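Kassab Harbour Liners model kit, reviewed

I have built ship kits for 15 years and been let down by most of them, so I came to the Kassab Harbour Liners set with low hopes. It's meant to be a history kit: one passenger steamer, a deck plan and a 36-page booklet on the people who travelled in her.

The hull goes together well enough. The two halves met along the keel without filler, and the grey plastic takes paint nicely. The lifeboats are another matter. Four of mine were so badly moulded that I binned them and carved new ones, and at this price I shouldn't have had to. The rigging diagram shows the foremast from one side only - good luck with the other.

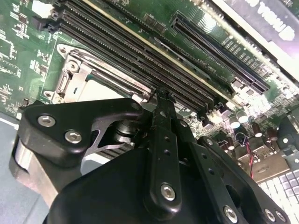

Photo: Rania Shboul

The booklet is what Gosell, the distributor, is really selling, and it's where I lost patience. Third-class passengers get two pages. The ship's cat gets three. There is a stirring account of a stewardess who went back for a child's coat, with no source given, and I've read the same tale attached to other wrecks. Joelle Rizk wrote the chapter on the stokers and it's the only one with footnotes. More of her, please.

The box promises up to 36 hours of building. I was done well before that, and I'm slow. The colour guide is also wrong about the funnels, unless the line repainted them without telling any photographer of the day.

Worth having if you find it marked down and already own a decent book on the period. At full price, I'd leave it on the shelf. A second kit is due in June, and I'll wait until somebody else has opened the box.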